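Jan 18, 2018

# An open day at the Tisard laundry and repair hall

The Tisard hall opens its doors to the public on two days a year, one in March and one in the dead of winter, and I have now been to the winter one. Admission is free. Parking is a different philosophy altogether, and I ended up leaving the car behind the feed store and walking back along the highway with my hood up.

I went for the coats. Tisard takes in outerwear from three towns, washes it, mends it and sends it home before spring, and in a cold place that makes it about as important as the hospital. The woman at the front desk handed me a paper badge with the number 1559 on it. I asked if I was really the 1559th visitor. She said no, they had bought the badges used.

The tour begins in receiving, a long room that smells of wet dog and woodsmoke. Coats come in on rolling racks and get their pockets emptied into ice cream pails. The pails are the best exhibit in the building: lip balm, hockey tape, a great many single mitts, and enough loose change to pay for the staff coffee (it does, they told us, and having tried the coffee I believe it).

After that comes the wash floor. The big machines are made by Bekov and they are the colour of old teeth. Our guide was very proud of them and shouted for ten minutes about spin speeds, of which I caught "gentle" and "flood". Last winter the hall handled almost 3000 coats. Down goes in by itself, with a soap that costs more than my boots, and gets dried slowly with felt balls to break up the clumps. If you do this at home on high heat, you will own a bag of feathery gravel. Several people in the group looked at the floor at that point, me among them.

Repairs are upstairs and much quieter. Sabbagh, the zipper supplier, had set up a table by the window with 300 zipper pulls on a board, and you could take one home. I spent longer over this than I did choosing my last car. Most jackets up there had the same three complaints. The cuffs go first, then the pocket corners, and then the zipper picks a morning in a cold snap and quits. The menders patch nylon from the inside wherever they can and leave the quilting lines alone, as a restitched channel never puffs quite the way its neighbours do. One of them showed us a sleeve she'd redone and invited us to find the repair. We all found it at once. She took it well.

The part I had wanted to see was the folding session, held in the show bedroom at the far end of the hall. Trinley, the bedding shop, lends the furniture and gets its name on a card by the door. You would think folding a puffer jacket needs no teaching, but I have been stuffing mine into a closet for nine years with my knee, so I took notes:

- Lay it out flat on something big. A bed is better than a table, because the jacket stays put.
- Do up the zipper before anything else.
- Smooth from the collar down to the hem, and let the air find its own way out.
- Sleeves go across the back, and then you roll from the bottom. Don't lean on it.
- Store it loose. The vacuum bags are for people who dislike their jackets.

There was a fair bit of debate about the last one. A man in a very flat parka defended vacuum bags at length.

The gift shop sells soap, felt balls and a tea towel with a washing chart on it. I bought the towel and have already washed it wrong. Lunch was chili in the staff room, five dollars, good, with buns. Bring cash, wear layers you can take off near the dryers, and if you're bringing a coat in for repair, go through the pockets first unless you feel like buying somebody a coffee.

The March day is meant to be busier, with the dye room open as well. I'll be parking at the feed store again.
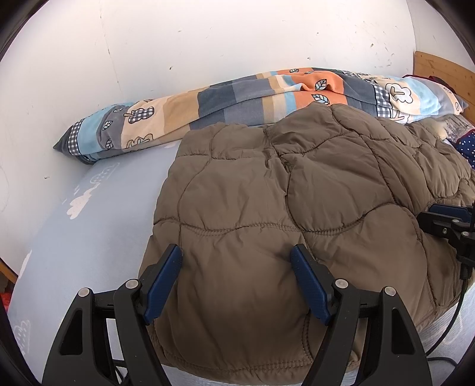 *Olive-brown puffer on the light blue fitted sheet, still well short of folded.*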